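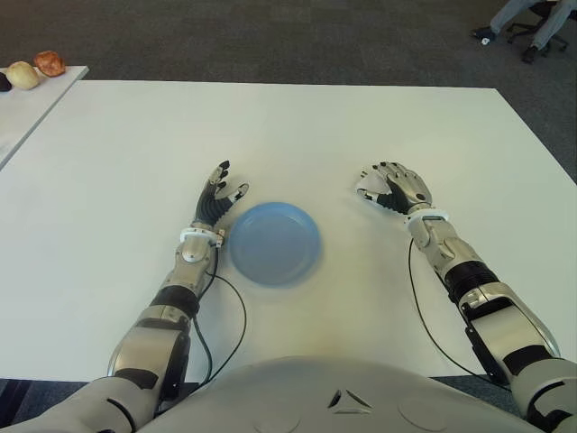 Fathima Wijesinghe eats dinner at half past four. She has done it for most of her working life, and she says the hardest part was getting her relatives to stop ringing at five.

"They think if it's daylight you must be free," she says. "I'm sitting there with my rice, and after that I'm in bed. Then someone rings to ask about a christening."

Wijesinghe is 68 and has worked nights at the Navham bakery in Wurnuvbridge since her second child started school. She starts at eleven and finishes at seven. In June she dropped back from five shifts a week to three, and she plans to stop altogether next winter. I wanted to talk to her about food, and in particular about how a household feeds itself when one person in it lives upside down. There is plenty of advice around on sleep for shift workers and very little on meals.

We met at her kitchen table on one of her nights off. She had made a pot of tea and a plate of fish cutlets, and she had already eaten.

When she started at Navham she tried to keep the same meals as everyone else. She would get home at seven in the morning, make school lunches, have breakfast with the children, sleep until two and then cook a full evening meal for seven o'clock. She ate that, washed up, and went to work on a full stomach.

"I was sick all the time," she says. "Heartburn, mostly. And I put on weight, and I was cranky. My husband said I was cranky. I said you try it."

He did try it, in a way. When the cannery closed he took a job driving the early milk run, which meant getting up at two. For four years the two of them passed each other in the hall. They worked out that if dinner was at half past four, everyone could be at the table. The children were home from school and hungry, he was just up from his afternoon sleep, and she had a few hours before she needed to rest again.

"So it was for him, really, that we changed it. Then he went back to days and I said no, we're keeping it."

What about the children?

"They had toast at eight. They still tell people about the toast, like it was a hardship."

She is firm on what goes into the half past four meal. It is the biggest of the day and it has rice in it. Dhal nearly always, a vegetable, and fish or an egg. She uses less chilli than she would like. The curry is cooked the day before, usually in the morning when she gets in, because she is still wound up from work and can't sleep for an hour anyway.

"I put the onions on and I sit down. By the time it's done I'm tired. It's good, it's quiet, there's nobody asking me where their shoes are. And then in the afternoon I only have to do the rice."

At work she takes her break at three in the morning. The bakery puts out bread and pastries that have come out the wrong shape, and new starters live on them for the first month. She did too. Now she takes a small container of something with protein in it, a piece of fruit, and a flask of plain tea. She stops the tea after three.

"You see the young ones with those energy drinks at five o'clock. They go home and lie there looking at the ceiling. I've told them. They're very polite about it."

One of the young ones was Arif Gunawardena, who worked beside her on the dough line for two years before moving to the dispatch office. I spoke to him by phone the following week. He is on days now but says he hasn't gone back to eating late.

"Fathima had a rule that you don't eat anything bigger than your fist between midnight and six," he says. "I thought it was a superstition, one of those aunty things. Then I had a fortnight off and when I came back I did it her way, just to stop her looking at my lunch. I felt better. I don't know if it was that or the holiday."

He remembers the break room more than the work. There were eleven to a table sometimes, and people brought food from home and swapped it. A man on the ovens used to bring a whole roast chicken and eat it alone, facing the wall. Gunawardena learned to cook there, more or less, by asking people what they were having and then ringing his mother to find out whether they were doing it properly.

"She always said they weren't," he says.

Wijesinghe's neighbour on the downhill side, Ebony Waaka, is a nurse at the district hospital and has a harder version of the same problem. Her roster rotates. She might have two days, two nights and then three off, and the pattern shifts again the next fortnight. She has two boys under ten. She came over the back fence while we were talking, to return a saucepan, and stayed for a cutlet.

"I can't do the half past four thing," Waaka said. "I've tried it. By the time the boys are used to it I'm back on days and not home until eight."

What she does instead is cook twice in a fortnight, on the first morning of her days off, and freeze nearly all of it. She makes mince, soup, a tray of pumpkin and whatever is cheap. The boys know which shelf is theirs. Her mother comes over on the night shifts and heats it up, and Waaka has stopped worrying about whether it is the same meal three times running.

"They like the same meal. It's me who gets sick of it."

She keeps one fixed point. Whatever shift she is on, she has porridge when she wakes up, even if that is four in the afternoon. She said it tells her body that the day has started. Wijesinghe, who doesn't like porridge, said a cup of tea would do the same job, and the two of them went back and forth on that for a while. It was clearly an old argument.

I asked Waaka what a big shop costs her. She said the last one came to 340 dollars, then corrected herself, because that was without the meat. She doesn't keep close track. Wijesinghe does. She has a school exercise book for each year with the household spending in it, and she fetched the current one from the drawer under the toaster. From the start of the year to the end of June she had spent $1340 on groceries for herself and her husband, not counting vegetables from the garden or the bread, which she gets through work.

"The bread is the only thing I'll miss," she said. "Put that in, they'll like that."

The garden takes up most of the yard. There are long beans on a frame against the shed, chillies in tubs, a curry leaf tree that has to be wrapped in an old blanket when there's frost, and silverbeet, which she grows because it won't die. Her husband waters. She picks at eight in the morning, when she is home and the onions are on.

Not all of it came easily. She talked for some time about the years when the children were teenagers and wanted dinner out with their friends, and about being asleep for most school events. She missed a good many Sunday lunches at her sister's. Family gatherings start at noon, and noon for her is the middle of the night. For a long time she went anyway, sat in the corner with a plate on her knees and nodded off.

"There are photos of it," she says. "Every wedding, there I am. Eyes shut."

In the end she told people she would come at three or not at all. Some were offended. Her cousin Debashish Pathirana began holding his new year lunch later in the day so that she could be there, and over time the rest of the family drifted later as well. He told her he did it because she brought the best sambol and he was tired of getting it after the rice was finished.

I put some of this to Wai-kit Chou, a dietitian who sees patients at the community health centre on Fluder Street, and who has a number of shift workers on his list. He was careful to say that he hadn't met Wijesinghe and that people vary a good deal. But he recognised the pattern.

"The people who manage tend to have picked something and stuck to it," he says. "Main meal before the shift, something light during, something small before bed. That suits a lot of people on permanent nights. With rotating rosters I'm much less bossy. If they're eating some vegetables and they're not skipping a whole day, I'm happy."

The question he hears most is what to eat on coming home in the morning. People arrive starving and have a large cooked breakfast, or they go straight to bed on nothing and wake up hungry at eleven. He suggests something small and plain, such as toast with an egg, or yoghurt. He also asks who else is in the house, because in his experience the plan falls over when the rest of the family isn't in on it.

"You can give someone a lovely meal plan," he says, "and then there's a sausage sizzle."

Wijesinghe has a banana when she gets in, and sometimes half a slice of bread with butter. She has the other half when she wakes up.

She isn't sure what she will do when she finishes at the bakery. Her husband would like to try eating at six. He has mentioned it several times. Their daughter, who lives at Bhuiyan and has children of her own, has asked them to come for dinner during the week, at a normal hour, and they have said they will.

"I'll go," Wijesinghe says. "I'll sit with them. But I'll have had my rice."

By then it was nearly eight. Waaka had gone home to put the boys to bed, and the cutlets were down to the last two. Wijesinghe wrapped them in foil and gave them to me for the drive -- I was to eat them before nine, she said, or leave them for the morning.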